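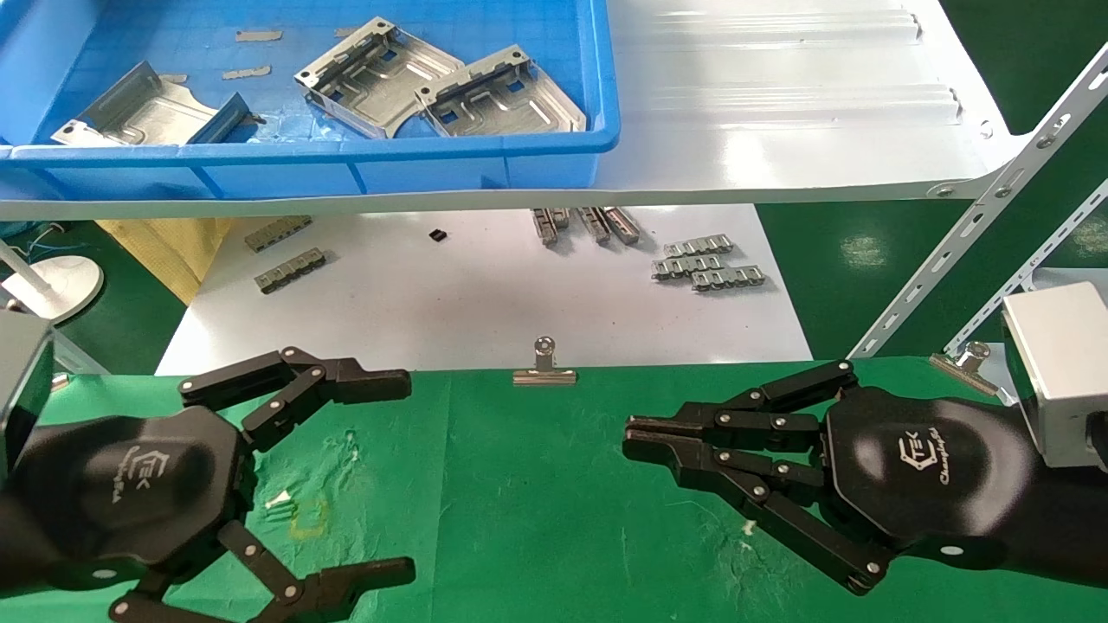
Slide 1. The Taltwood student project set out to get a two-armed station to sort and pair loose metal parts, using hardware the lab had on hand and software the students wrote themselves. Talk runs 20 minutes with questions at the end. Say up front that this is a methods talk and that the results section is short. The parts are stamped brackets, flat strips and linked chain pieces. Brackets are fed from the blue tray on the shelf, and on the slide two of the three in it overlap. Overlap is the case the perception team spent most of the term on, so leave the slide up while going through the next two points.

Point one: segmentation. Bare sheet metal under ceiling lights gives blown highlights. The first model merged touching brackets into one object. Retraining on tilted and stacked poses helped more than any change in exposure. Mention that the labels were drawn by hand and checked by a second student.

Point two: grasp choice. The planner, called Grakow in the repo, ranks candidate grasps by flange access first and by distance to the tray wall second. It rejects any grasp that closes on a cutout. Flat strips go through a separate routine. They offer very little height to close on, and the fingertips tend to push them before they lift.

Slide 2. Division of work. Students signed up in November for one of 2 tracks, perception or motion. Each track kept its own log and met with the other once a week. The shared interface was one message type: part class, pose, confidence. Changes to it needed sign-off from both tracks. If asked why not ROS actions throughout, answer that the class had used topics in the prior course and there was no time to teach the rest.

Slide 3. Coordination between arms. 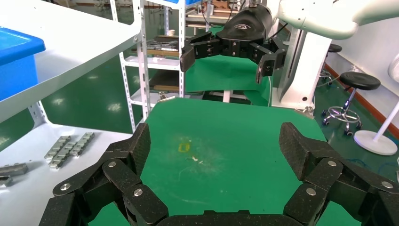 View from one wrist, with the second arm over its own mat.

Spend 2 minutes here. The workspace is split into zones, and each arm holds a lock on the zone it is in. The handoff zone can be locked by one arm only. The first version released the lock when the motion command was sent, which was wrong. The current version releases it when the joint encoders report the arm clear. Latency went up and near-contacts in simulation went to zero.

Camera placement: a wrist view loses part of the mat to the fingers. The Macapagal scripts mask the finger area before anything is passed to the detector. The mask is recomputed from joint angles and is padded by 6 pixels. Without the padding the bolts on the finger links were detected as small parts.

Slide 4. Filtering. Filtov is the pose filter. It takes the last 7 detections of a part, drops the outliers and averages what remains. Rotation is handled as quaternions. Symmetric parts still flip by 90 degrees now and then, and the planner accepts either answer for those. Show the plot, do not read the axis labels aloud.

Slide 5. Open items.
Chain pieces change shape when lifted by one end. The current pose format assumes a rigid part.
Strips lying under a bracket are skipped until the bracket is gone.
Calibration drifts between sessions and is redone by hand at the start of each one.
The test log has gaps from the first month and should not be quoted as a success rate.

Backup slides: zone map, message definition, parts list, grading rubric. The rubric is there for instructors who ask how individual work was assessed. Logs counted for half of the grade, the demo for a quarter, the written report for the rest.

Notes revised 20 April 2020. Slide numbers match the short deck.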